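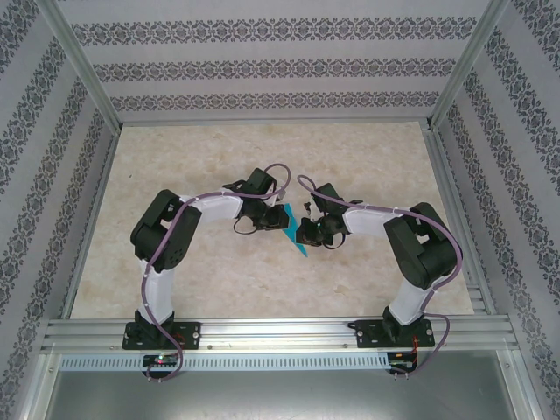

3.2 Linings and floor panels

Wall papers were picked from the Gidey sample books, floor panels from Lindent. All off-the-shelf stuff, nothing printed to order. We wanted patterns that people might really have at home, so no checkerboards and no test dots. Seven papers went through to the rating stage, the rest dropped for glare or for joins that would not line up.

The damask is the one we discuss most (Figure 2). White ground, dark grey ornament, and the ornament runs in horizontal bands. Same paper on the back, left and right walls, so the bands more or less carry the eye round the box. Floor is the beige marbled panel, pale cream and tan, thin aluminium edging. On paper a poor match. In use the two sit together better than we thought, the floor being so much quieter than the walls.

Papering was done flat, before the walls went up. Paste first, then a spray adhesive after the first lot bubbled at the corners. Bands had to meet at both back corners and this took far longer than planned - a drop of a few millimetres at one corner is seen straight away with a banded paper, where a small all-over sprig would hide it. Anyone repeating this should buy a spare roll. We did not and lost most of January waiting on Kultbridge for the same batch.

3.3 Rating procedure

Raters (n = 30) saw each lining with small coloured items set against it and gave a busyness score, then a score for how easily the item could be picked out. Order shuffled for each rater. A few scores were left blank, mostly the second scale, and after removing these we had 949 usable scores in all. Room lights kept the same throughout, blinds down.

Item colour was not balanced as well as it should of been. Teal turned up more than the others in the damask set. Against a grey and white wall or a cream floor teal is an easy colour, there is nothing near it in either surface, so the pick-out scores for this lining may be flattering. See section 5.

3.4 What the raters said

Free comments were short. The damask got called "old fashioned", "like a hallway" and, twice, "hotel". Several raters said the floor looked cold, a remark we also had for the plain grey panel so probably about stone looks in general. Busyness was high for the walls and low for the floor, and raters who scored the walls highest tended to say they had stopped noticing them by the end. We did not record when this happend and can't say more.

Thin light items gave more trouble than thick ones. This held for every patterned lining in the Guvenitz set and only weakly for the plains. Band spacing may matter here, with a slim item sometimes lying along a band and sometimes across it. Angle was not controlled. A follow-up with one item shape, turned in fixed steps, would settle it - the stand for this is built but the trials are not run yet.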